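Pluvbridge Community Help
Home > Household > Care of Surfaces and Furniture

Re-oiling a butcher-block table in a shared room: which finish, and how long before use?

Posted by Chinyere Ibrahim, 5 August 2022

I am responsible for the upkeep of a shared activity room at Lillosside. The room contains a large table with a butcher-block top, made of joined hardwood strips. It was supplied unfinished by a local joiner and was given mineral oil before it was put into use. No written care instructions came with it.

The surface has become dull and slightly rough to the hand, particularly along the side nearest the window. There are several pale rings left by drinking glasses and one dark mark, the size of a coin, where a steel can stood over a weekend. The top is flat, and I have found no open joints.

I would be grateful for guidance on the following matters. First, whether the old oil must be removed before a new finish is applied. Second, whether mineral oil remains suitable for a table that is used mostly for crafts, sorting and paperwork, with food on it only now and then. Third, how long the room should be closed. Our booking rules require that users be given 4 days' notice of any closure, and I would prefer to request one closure only.

I have been offered part of a can of hardwax oil left over from a floor project. I do not know its age. The lid has been opened before.

Ha-rang Seol
Member, Household section

The old mineral oil does not have to be stripped if you intend to use mineral oil again. It does matter if you intend to change to a hardening finish. Mineral oil does not cure. It stays liquid in the wood, and a hardwax oil laid over it may remain tacky or wear away in patches. For that reason I would settle the choice of finish before doing any sanding.

For a table used mainly for crafts and paperwork, I would recommend the change to hardwax oil. Mineral oil can transfer to paper for some time after each application, and it gives little protection against standing water. The change requires more preparation, but the table will then need attention much less often.

The procedure I would follow is set out below.

Clear the table completely and wash it with a cloth wrung out in warm water and a little dish soap. Allow it to dry overnight.

Wipe the whole surface with mineral spirits on a clean white cloth, turning the cloth often. Continue until the cloth no longer picks up an oily stain. Open the windows and wear gloves. Rags used with mineral spirits or with any hardening oil must be laid flat outdoors to dry, or kept under water in a lidded metal container. They can heat up and catch fire if left in a pile.

Sand with the grain, beginning with 120 grit and ending with 150. Check the label of your product before going finer. Many hardwax oils do not take well on wood that has been polished too smooth, and I would not go to 200 or above on this table.

Vacuum the dust and wipe with a barely damp cloth.

Apply the oil very thinly and remove all excess within the time given on the can. Apply 2 coats, leaving the full drying time between them.

The pale rings should disappear with sanding. The dark mark is probably a reaction between iron and the tannins in the wood. Oxalic acid, sold as wood bleach, will usually lighten it. Follow the safety directions closely, rinse well, and let the wood dry before going on.

I would decline the opened can. Hardwax oil thickens and forms a skin once air has reached it, and you would have no means of judging the result until it was on the table.

As to closure, light use is often possible a day or two after the last coat, but full hardness takes longer. Keep water, cloths and heavy objects off the surface for the period printed on the can.

The wood varies in color from strip to strip, and oil will make that difference stronger. Try the underside first if this is a concern. 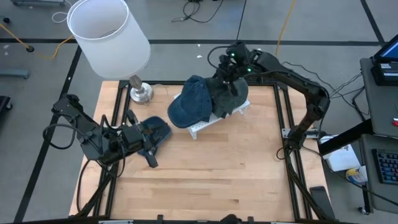
Butcher-block top in pale tan strips, with a few darker ones among them.

Jae-in Bae
Member

We use mineral oil on ours and it is satisfactory. Warm the oil slightly, wipe it on, leave it overnight and wipe it off. No sanding was needed.

So-yul Kang
Section moderator

Both methods are in accordance with the guidance held by this section. Members are asked to note that the method given by Jae-in Bae will not remove the rings or the dark mark described in the original post.

I would add one point. The underside should receive the same finish as the top. A solid wood top sealed on one face only may cup as the humidity changes, and in heated rooms this is commonly noticed from November onward. The screws holding the top to its base should also be checked. They should pass through slotted holes or brackets that allow the wood to move across its width.

This thread remains open for replies.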